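Stellgate: Teaching a Simulated Robot to Find a Seat
Student project report, Oltow Robotics Lab
15 July 2024

Our task was to write the perception and planning software for a home robot that gets a command like "go to the armchair" and has to work out where the armchair is, which way it faces, and where to stop in front of it. We called our software Stellgate. Everything ran in Vorkora, the indoor simulator our lab uses, so we could break things all day long without hurting any furniture!

Stellgate has two main parts. The first takes a color image and a depth image and labels the pixels that belong to seating. The second fits a box around those points, guesses the front of the seat, and hands a goal pose to the path planner. The planner is a plain A* search on a grid, and we left it mostly alone. Nearly all of our time went into the box and the front direction.

We trained the labeling network on 872 rendered views and kept another 100 for testing. Lighting was changed at random between views, and so was the camera height. We were really excited when the first version trained overnight and picked out sofas the next morning, but armchairs close to a wall gave us a lot of trouble.

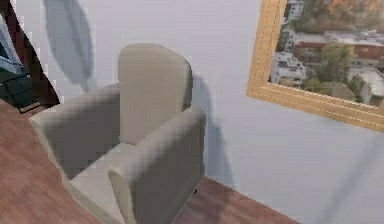 Figure 1. Simulated view of a beige armchair close to a pale wall, with its shadow beside the backrest.

Light upholstery against a light wall leaves the network very little color difference to work with. In our early runs the label often leaked onto the wall, and shadows made it worse (the network seemed to treat the edge of a shadow as the edge of the chair). The fitted box then came out too deep, and the goal pose slid off to one side.

The fix that helped most was pretty simple. Before fitting the box, we find the large flat planes in the depth image and remove any seating points that lie on them. A shadow has no depth of its own, so it drops out together with the wall. We had to tune the distance threshold, though, and with a loose setting we lost the back of the chair too.

On the 100 test views, the first version gave a wrong front direction in 28 of them. We have not finished the same count for the new version, so we don't give a number for it yet. We did replay the failed views one by one, and watching the boxes snap into place was the best afternoon of the project.

Next we want to try cluttered rooms, and then depth images with realistic sensor noise. The plane removal step expects clean depth, and we already know it gets shaky when we add noise by hand. The training scripts and the replay tool are in the Stellgate folder on the lab server, along with the settings for each run.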